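Collecting Two-Handed Demonstrations of Table Tasks with Hand-Held Grippers

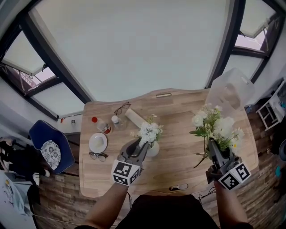

Evdokia Chrysikopoulos
Project report, Firkside Robotics Laboratory
Submitted 1/15/20

1. Aim

The project set out to gather examples of two-handed household tasks from which a control policy could later be trained. The target was 1000 usable episodes. Training itself was outside the scope of the work and is being done by the Vaturetti group, who specified the file layout and the minimum length of an episode.

2. Equipment

The operator holds one gripper in each hand and does the task directly, with no robot arm present. Each gripper has two curved fingers and carries a white cube printed with black square markers. The pose of a gripper is computed from whichever faces of its cube are in view of the head camera. Recording was handled by Wukier, the laboratory's capture program, which writes one folder per episode.

Finger opening is logged separately from pose. The two streams are aligned afterwards by time stamp. Early recordings had a constant offset between them, which was traced to a buffer setting in Wukier and corrected before the main collection began in October.

3. Tasks

Flower arranging was chosen as the main task. It needs both hands, the stems bend under their own weight, and the end state is easy to judge. In the view shown at the head of this report the left gripper has the small white bouquet at the white vase, while the right holds the larger artificial bunch with the daisies. A long stem hanging from a bunch like this one is a frequent source of difficulty, as it can catch on other objects when the hand moves across.

Other objects were left on the table during flower episodes – a plate, small bottles, two pairs of glasses – so that the policy would not be trained only on a bare surface. Their positions were changed between sessions and left alone within a session.

4. Procedure

Each session was limited to 20 minutes of recording. Operators were told to move at an even pace, to keep at least one face of each cube towards the camera, and to pause briefly at the start and end of an episode. If a bouquet was dropped, the episode was continued and tagged as a recovery.

Episodes were checked by replaying the computed gripper paths. An episode was rejected if either cube was lost for more than 11 consecutive frames. Shorter gaps were filled by interpolation.

5. Problems

Most rejected episodes failed for one reason: the flowers covered the marker cube. This was worse with the larger bunch, and worse again when the operator turned the wrist inwards to lower the stems into the vase. Gripping further down the stem helped, but made the bunch harder to steer.

Daylight was a second problem. Low sun put glare on the cube faces and the detector dropped squares. Lowering the shades removed most of the effect. The Hegazy filter, which smooths the pose stream, was also tried. It hid the jumps but rounded off the fast closing movements, so raw poses were kept in the delivered set.

6. Remaining work

The recovery episodes have been tagged but not sorted by type of error. Some 5 per cent of the accepted episodes still need their start and end points trimmed by hand. A second head camera position, slightly further back, should be tested before further flower episodes are recorded.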